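Skomton Neighbours Help Board
Home > House and Laundry > Cushions, throws and bedding

How do I wash a shaggy cushion without ruining it?

Asked by pippadoodle, 3 replies, 13 people found this useful

Hi all, hoping someone can save me from myself before I bung this in the machine and regret it. I've got one of those white shaggy cushions, the sort with little soft frilly bits all over, and it came from the Sikora shop on the high street two winters ago. The care label went ages ago (I cut it off, it was scratchy, don't tell me off). It has gone a bit grubby now and there are a few dark specks that don't brush out.

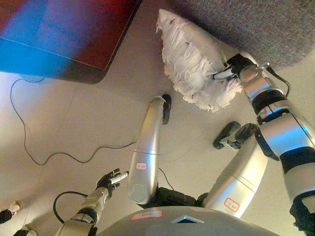
The cushion, marks and all

I can't find a zip on it anywhere. I've felt all along the seams and as far as I can tell the cover is sewn shut with the stuffing inside, so it's the whole thing or nothing. My machine is a fairly old Clorkier with a wool setting and a delicates setting and I've never known the difference between them. My mum says 40 degrees is fine for anything white. My sister says she did hers at 40 and it came out looking like a drowned guinea pig!

So do I wash it, hand wash it, or take it to Venard's and pay for a clean? I'd rather not spend more on cleaning it than I spent on buying it. Also I have no tumble dryer, only an airer and a small back yard that gets the sun until lunchtime.

Reply from Mervyn Sowerby
Marked as most helpful

Hello Pippa. I've washed three of these over the years (my wife loves them, I mostly move them off the chair so I can sit down) and only spoiled the first one, so take this for what it's worth.

Don't do it at 40. Cold or 30 at the very most, because a lot of these are polyester and once the strands get warm and rub together they go crinkly at the tips and you can't get that back. Before you start, take it outside and give it a good shake, then dab at the marks with a cloth and a drop of washing-up liquid in water. Dab, don't scrub. If the specks are biro or make-up you may need a couple of goes.

Then put it in an old pillowcase, tie the end, and use the delicates setting with a small amount of liquid detergent. No powder, it gets stuck in the shag and you'll be picking out white crumbs for a week. No fabric softener either. I put a bath towel in as well so the drum isn't thumping about with one heavy lump in it. Lowest spin you've got, 500 on mine.
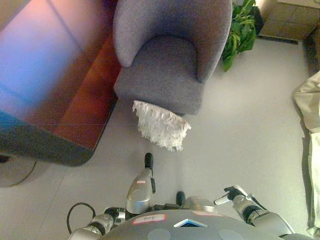

Drying is where I went wrong with my first. I left it in a heap on top of the boiler and the middle stayed damp for days and began to smell like a pond. What you want is air all the way round it, so lay it flat across the top bars of your airer, turn it over morning and evening, and give it a punch each time to break up the stuffing. In your yard in July it would be done in a day or two, this time of year I'd allow around 3. Once it's dry right through, comb the strands with a wide-toothed comb or just your fingers, going outwards from the middle, and all those pointy tufts should stand up again. And if yours spends as much time on the floor in front of the armchair as ours does, give the carpet or whatever you have down there a quick clean first, or you'll be back to grubby by teatime. A grey chair is kinder than a white cushion in that way, ours hides everything.

If the stuffing goes lumpy whatever you do, unpick a few inches of seam, pull it out and pop in a cheap cushion pad. Slip stitch it closed and you'd never know.

Reply from bathtub_bev

Just chuck it in, mine's been through loads of times with the towels and it's fine. Bit flatter than it was but so am I

Reply from oldgreengate

Agree with Mervyn about the cold wash. I asked at Venard's about a similar one last year and they wouldn't promise anything without the label, so do ring them before you carry it all the way down there. For the dry marks you could try bicarb first. Sprinkle it on, leave it overnight, hoover it off with a pair of tights over the nozzle. It didn't shift the stain on mine but it did freshen it up a lot and I put off washing it till spring.

Comment from pippadoodle

Thank you!! Going with the pillowcase method at the weekend. Mervyn, does it matter if the towel is a coloured one? All mine are navy.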